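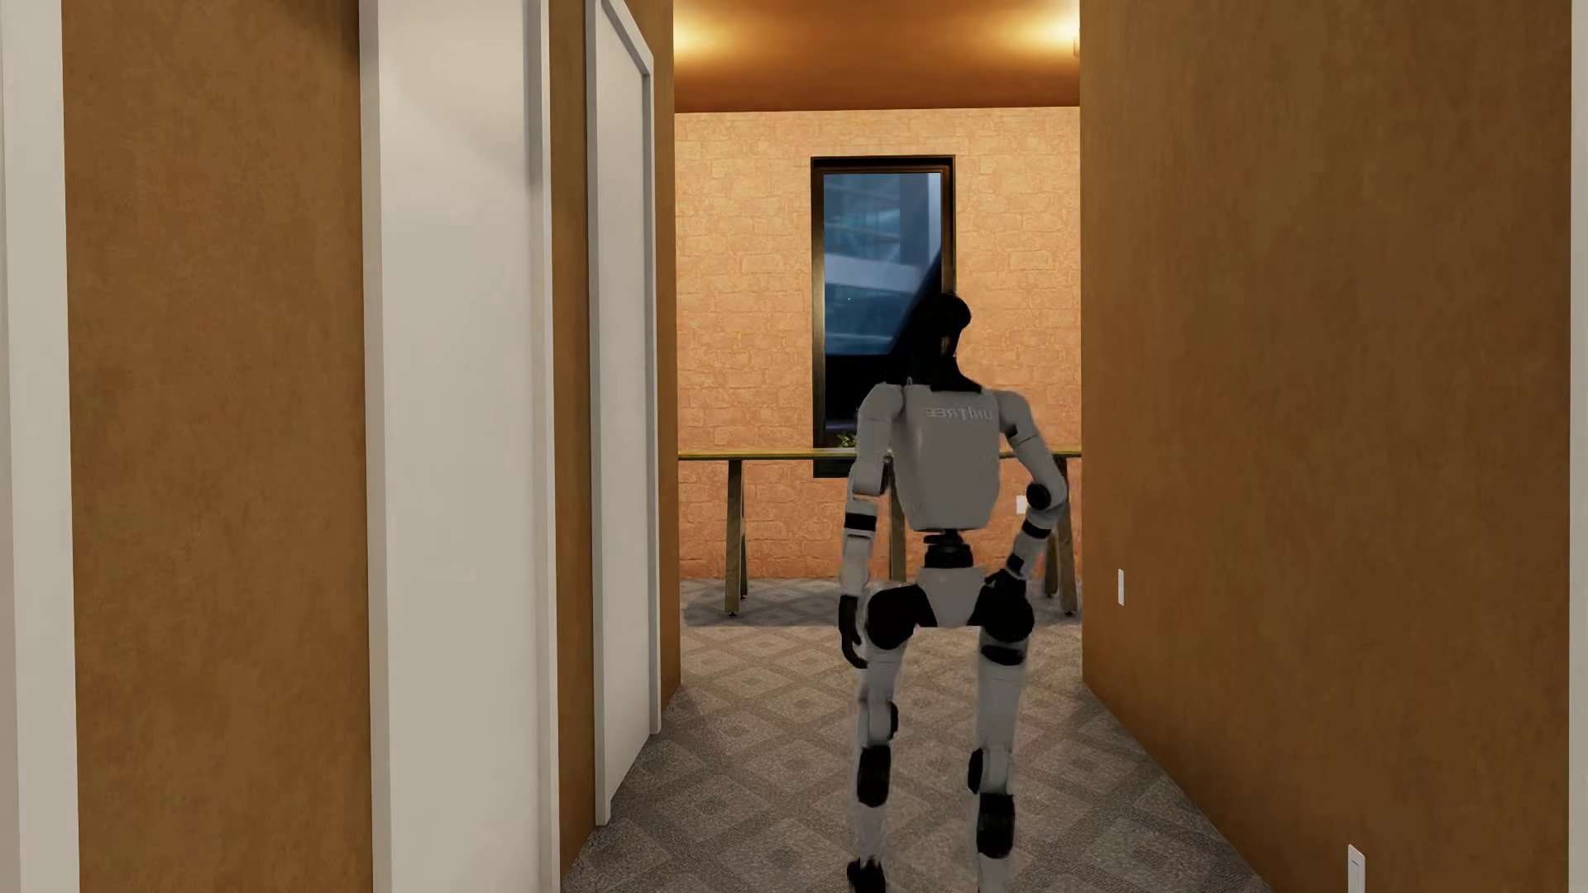
Kitchen fire on Prendine Street: everyone is out, and everyone is fine

Most of you on the north side of Clusemden will have heard the sirens on Monday evening, and by the next morning I'd been told that the whole of Prendine Street had burned down, that it was a gas explosion, and that a helicopter had been seen. So let me start with the good part. It was a kitchen fire in one apartment, on the second floor of 106 Prendine. Every person in the building walked out on their own feet. The cat from the top floor walked out too, or was carried out, depending on who you ask, and has been eating normally.

I live across the street and a few doors down, and I was at my own stove when it started, so I've pieced together what follows from my own window, from the people who were out on the sidewalk with me, and from a long and very generous conversation with Sebastián Cabral, whose kitchen it was. He read this before it went out and asked me to leave in the embarrassing bits. I think that's wonderful of him.

How it went

Sebastián had put oil in a pan for frying potatoes. His phone rang, it was his sister, and he went into the living room to talk because the reception is better by the balcony. He says he was gone for as long as it takes to hear about a dentist appointment. When he turned around there was already smoke along the hallway ceiling.

He went to the kitchen door and saw flames going straight up from the pan into the range hood. And then he did something that I hope I'd have the sense to do. He did not go for the faucet. He had a lid that fit, but it was on the shelf on the other side of the fire, so he pulled the kitchen door shut, grabbed his keys, shouted for his son, and the two of them left. He called the fire department from the landing, and his son, who is 6 and has apparently been waiting his whole life for this, ran down ahead of him yelling "Fire, real fire!" on every floor.

It worked! Doors opened. The couple below came out in slippers. The students on the ground floor came out with a laptop and half a pizza. The top floor took longer because the stairwell was getting hazy by then, and this is where the smoke alarms on the landings come in. They went in last spring after a fair bit of grumbling about the cost (I remember the grumbling, I did a little of it over coffee), and on Monday they were loud enough that I heard them with my window closed and the radio on. The family at the top was on the way down before anyone had to go up for them.

The first fire truck turned the corner while people were still counting heads. I've lived here a long time and I've never watched a crew work up close before, and I could have watched them all night. There was no running and hardly any shouting. One of them came straight to the group on the sidewalk and asked who lived where and whether anyone was missing. Two more were already at the door with masks on. The hose went up the stairs, there was a hiss you could hear from the street, and a great roll of gray smoke came out of the kitchen window and drifted off over the parking lot. After that it was mostly fans. They stayed and blew air through the building until the stairwell was fit to walk through, and they checked the apartment above with some kind of camera that shows heat in the walls.

What's damaged

The kitchen is a loss. The cabinets over the stove are gone, the range hood is gone, and the ceiling is black from one end to the other. The closed door did an amazing job, though. Sebastián showed me. On the kitchen side the paint has bubbled and turned brown, and on the other side it looks like any door in any apartment. The coat hooks right next to it still had the coats on them. The living room smells terrible and needs washing down and painting, but the books and the piano are all right.

The apartment below has a wet patch in the ceiling and a light fixture that shouldn't be switched on until somebody has looked at it. The stairwell will need a good scrub. The power was shut off to part of the building overnight and was back by lunchtime the next day, with the exception of Sebastián's own apartment, which is waiting for an electrician.

Two people were looked over by the ambulance crew for coughing, and both were sent home with nothing worse than sore throats. One of them was me. I had gone much too close out of nosiness, and I was told so in a friendly way.

Where everybody slept

This is the part I've been wanting to write about all week. By the time the crew said that the upper floors should air out overnight, there were already more beds on offer than people to put in them. The Wilczyńska bakery had closed for the day, and they opened up again, turned the lights on, and let everyone come in and sit down. There was tea, there was soup from somebody's freezer, there was the entire leftover tray of poppy seed rolls. At one point I counted 30 people in a shop that feels full with ten, and half of them didn't live anywhere near the fire. They'd just come to see if they could be of use.

The students went to a friend's place near the river. The couple in slippers slept at their daughter's. The top-floor family, cat included, stayed in the guest room over the Valtanska hardware store, where the sheets were clean and the cat was given a can of tuna. Sebastián and his son are with his sister (yes, the one with the dentist) until the apartment can be lived in again, and he thinks that'll be a month or more.

Somebody turned up with a bag of children's pajamas in three sizes. I still don't know who that was. If it was you, Sebastián would like to say thank you, and his son would like to keep the ones with the planets.

What the fire officer told us

Before the last truck left, the officer in charge stood in the bakery doorway and answered questions for a good while, with a roll in one hand. I wrote down as much as I could on a paper bag. These are her points in my words.

Never put water on burning oil. It throws the fire out of the pan and all over the room. If the lid is within reach and the flames are still small, slide it on, turn off the heat, and leave it alone until it's cold. Don't lift the lid to check, and don't carry the pan anywhere.

If you can't do that safely, get out and close the door behind you. She said this one several times. A closed door, even a cheap one, holds back smoke for longer than you'd think.

Call from outside, or from the landing on your way. Give the street, the house number and the floor first, then the rest.

If the stairwell is full of smoke, stay in your apartment with the door shut, put a wet towel along the bottom of it, go to a window and make yourself seen. She was very firm about this. People get into trouble on smoky stairs that they'd have avoided by staying put.

Keep the landing clear. On Monday there was a stroller and a bicycle at the bottom of the stairs, and the hose had to go around both. They've since moved to the basement.

Someone asked whether the range hood filter makes a difference, and it does. Grease in the filter burns nicely. I took mine down that same night and I won't tell you what it looked like, but it has now been through the dishwasher twice.

Alarm check, and a few things still needed

The Valtanska store has put a box of smoke alarm batteries by the register, and they're happy to show you which kind yours takes if you bring the old one in. If you can't get up on a ladder, leave your name there and one of us who can will come by. My neighbor and I did 3 apartments on our landing in the time it took the coffee to brew – two of the alarms had no battery in them at all, and one of those was mine.

For Sebastián and his son, clothes and toys are covered, so please hold off on those. What would help is a small fridge on loan, a two-burner hot plate for when they move back ahead of the new kitchen, and a few hours of help washing walls once the insurance person has been and taken pictures. No date for that yet. I'll put a note in the bakery window as soon as there is one. Bring rubber gloves and clothes you don't like.

The fire station also says that children are welcome to come by and see the trucks on any weekday afternoon in April, as long as you call first. Sebastián's son has already been. He got to sit up front and wear the helmet, and he'd like it known that he's available to explain how everything works.

One more small thing. A gray knitted scarf and a single brown glove, left hand, were found on the sidewalk afterward and are on the hook behind the bakery counter.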